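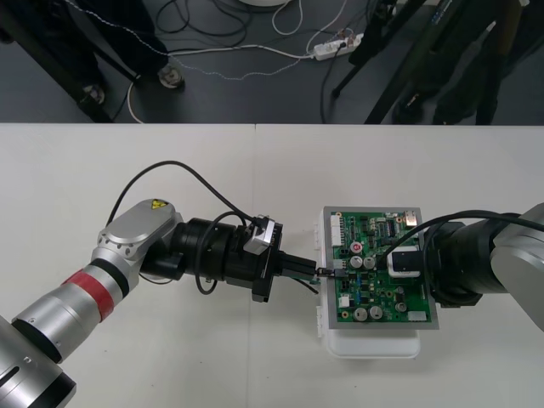 Wiring the Stesia Box

Gallery by Chibuzor Sani

The Stesia box is a small network controller that goes into the heating plant rooms at Novamdale. It has a white plastic enclosure, a green circuit board in a gray surround, and a set of wires with more kinds of ends on them than you would expect for the size of the thing. Mistell is putting together 100 of them this year. The first 18 went out in January.

Most of the questions I get about the box are about the wiring, so the notes on this page are mainly about that. The enclosure itself is simple. It lies flat on a white table with the open side up, the board goes on top, and the connectors are pushed in along the edges. The clips on the side of the enclosure are left alone until the end. They can be opened and closed many times without trouble, but a wire caught under the rim will be found only when the lid refuses to sit down.

The table is kept white on purpose. Small black connectors show up well on it, and so do dropped screws. Fulgencio Esquivel asked for this after the first group was built on a dark green mat, where a missing washer could take longer to find than the board took to wire.

Cable runs

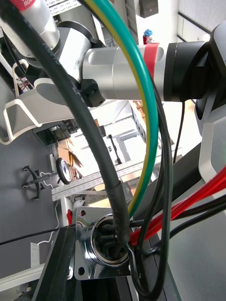
Slack is the part people argue over. The original drawings called for 40 cm on every lead, which left a fat coil inside the enclosure and put pressure on the plugs. Fulgencio shortened the signal leads and left the power pair as it was. A long wire can be tucked in, but a short one pulls at an angle on the connector, and an angled connector works loose in a plant room with a pump running next door.

Green and yellow is earth and is used for nothing else. Red is supply. Black is used for several things, so black wires are traced to the end before they are plugged in. The second group has printed sleeves on the black ones — a small cost, and worth it for whoever opens the box in five years.

Tight bends are another thing to watch. A cable that has been folded hard once will keep trying to fold at the same place. We let them fall into a curve first and tie them after that. No ties go on until every plug is home.

The board

The board stays in its surround from start to finish. It is held by the edges when it needs to be lifted, and it is turned so that the printed labels read the right way up. Some of the older paperwork shows it the other way around, and two of the first boxes had to be opened again for that reason. If you have one of the old Leclerc sheets, please throw it out and use the current one.

The labels are small but they are enough to work from. Check the name on the board against the name on the sheet before pushing anything in. The sockets are of different sizes, which helps, though a small plug can be forced most of the way into a place where it does not belong.

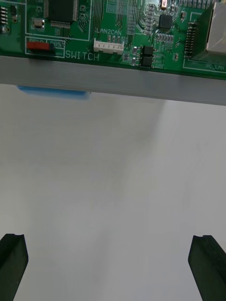 Green board with the LAN2CAN label above the white multi-pin connector. The red slide switch is at the left, with SWITCH printed beside it.

The slide switch is set before the lid goes on and its position is written on the job card. Changing it later means taking the box off the wall. Novamdale have asked for all of theirs to be set the same way.

The wire set

Each wire set arrives in a bag with the ends already fitted. It is shaken out and sorted by color before anything is connected. Plugs go in first and ring terminals last, because the rings are fixed with screws and hold everything else in place once they are down. A ring that turns with the screw should be backed off and started again.

The bags carry a part number ending in 700. Sets with any other ending are spares for the first group and are slightly different, so keep those separate.
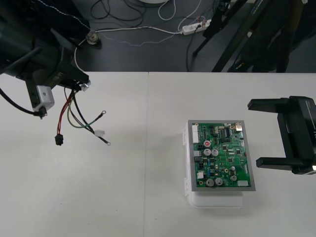

Red, black, green and purple wires with a small black multi-pin connector and two ring terminals. The board is at the right, on its white enclosure.

Questions about fitting a box should go to Fulgencio. Questions about the pictures, or requests for larger copies, can come to me.

Recent galleries
Pump room labels, before and after
Novamdale: pipe supports on the lower level
Sorting the spare parts shelves
Stesia box, first group

Last updated April 16, 2023

Contact | Copyright Mistell | Back to top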